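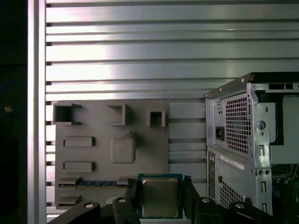

06/09/2019
By Sugeng Manurung

Assembly practice has moved to the second half of our computer repair course, and I think it is better this way. In the first half we only take machines apart, and people learn to be patient with screws and cables. After that comes the processor, which many members are afraid of. You should hold it by its sides, as in the photo, with the silver heat spreader free and nothing touching the contacts. The gray practice plate, with its raised blocks and square sockets, is good for learning to look before you move. A real board has many more small parts, and it costs more when you make a mistake.

In August we had 81 visits to the bench at Brulinton, and most of the questions were about this one step. Please remember that a processor fits in only one direction. Look for the small mark on the corner, find the same mark on the socket, and lower the part straight down. If it does not sit flat, lift it and look again – do not press. Ibrahim Oyewole has written a short guide with 3 drawings, and you can ask him for a paper copy.

We also received many old desktop computers from the Olari office. They need cleaning before we can use them for lessons, so if you have a soft brush at home, please bring it. The cases are heavy, and two people should carry each one down the stairs.
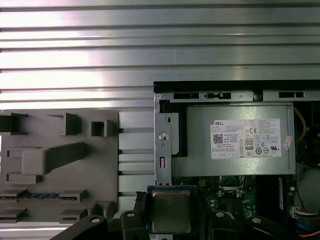

Can I open the power supply to clean the fan?
Please leave it closed. The parts inside can hold a dangerous charge for a long time after the cable is removed. Unplug the computer, clean the fan opening from outside with a soft brush, and if the fan is still noisy, put the whole unit on the shelf for replacement.

The next practice evening will be for memory modules and disks. Members who missed the processor lesson can still come – Ibrahim will repeat it at the small table before we start.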